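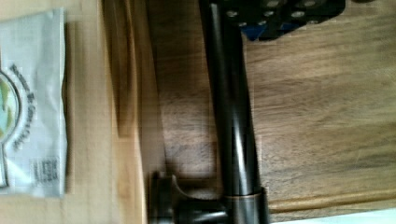
Elloner Home Manipulation Group

Collecting on the kitchen counter, end of the first stretch

2026-05-20

We closed the kitchen set last night at 1218 episodes. I said in December that I would write up how the collecting went once we had enough to train on, so these are my notes while I still remember them. They are mostly about the routine. The training results will get their own post when there are any.

The counter is one of three stations we run. The other two are a desk and a shelf unit, and both are easier. A kitchen has shiny things in it, clear things, and a lot of items that are almost the same height. The model we trained on the desk data did badly when we moved it to the kitchen, and that is the whole reason for this set.

Each episode is one person driving the arm through one short task: open the drawer, close the drawer, move something from the plate to the board, put the bread block in the toaster, and so on. The target was 100 good episodes for each task before moving to the next one. We worked in pairs, one driving and one resetting the counter and typing the task label. We swapped when the driver got sloppy, usually well before the driver noticed.

The labels caused more trouble than I expected. For the first few days we let people type whatever they liked, and we ended up with "open drawer," "pull drawer out," "drawer open," and one that just said "drawer." Some variety is good for us, as the model is supposed to take plain sentences. But "drawer" on its own could mean either direction. Now we pick from a short list and then write one free sentence under it. I went back and fixed the old ones by hand while watching the video, and I would not want to do that again.
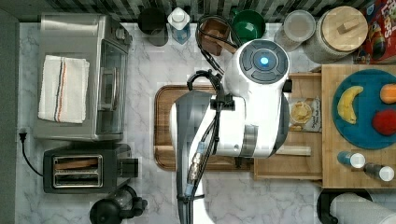

Resetting the counter is slower than driving. The Candasham guide we started from says to put every object back on a taped mark, and we did that for a while and then quit. The early model had learned the marks. It would reach for a spot on the counter whether or not anything was there. So now the person resetting moves things between episodes, and some of them get laid down too, like the two small bottles on their sides below the teal plate. The overhead view is good for checking a layout, with one catch: the robot itself hides a lot. With the arm over the cutting board you can see the board's left edge and the lower part and not much else, so anything small placed there has to be checked from the side before you press record. I have started an episode on a bare board more than once.

The wrist camera is the one I trust most for grasps. It sees the object at the moment it matters, and its picture is the one I scrub through first when an episode looks wrong. Its weak point is shiny metal. A bronze faucet gives you one bright streak down the spout and a shadow beside it, and a dark finish like that does not leave the model much else to go on. We recorded extra episodes with the room lights changed to see if it helps. I can't say yet.

We threw out 67 episodes. Most were dropped frames on one camera, which is a cable problem and should be cheap to fix. Some were the operator's hand coming in to nudge something. A few were tasks where the driver finished and then kept fiddling, so the last several seconds teach nothing useful. We kept the misses where the driver missed a grasp, backed off and tried again. Those are worth having. A set with only clean grasps gives you a policy that has no idea what to do after the first miss.

The drawer took the most tries to get right. The bar handle is thin, and from the driver's seat it is hard to judge whether the jaw is behind it or just in front of it. My own habit was to come in too high and drag down,
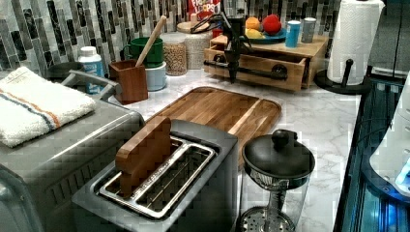
and that works fine for a person but leaves a long slow stretch in the recording where almost nothing moves. Once we agreed to line up first, pause, and then go in, the episodes got shorter and looked more alike. I am a little worried they now look too much alike. We will mix the two styles and compare.

A few things I am changing before the next stretch:

Shorter shifts. Quality drops after an hour and the logs show it.

The Grimeck replay tool gets run at the end of each session, not at the end of the week. We lost a morning of data to a bad clock offset that a single replay would have caught.

More clear objects. Jars and bottles with nothing much in them are still thin in the set.

One written rule for when an episode is over. At the moment each driver has a different idea.

The Kang station is next, and it has a sink, so the reset sheet has to be rewritten from the start. I have the first page done.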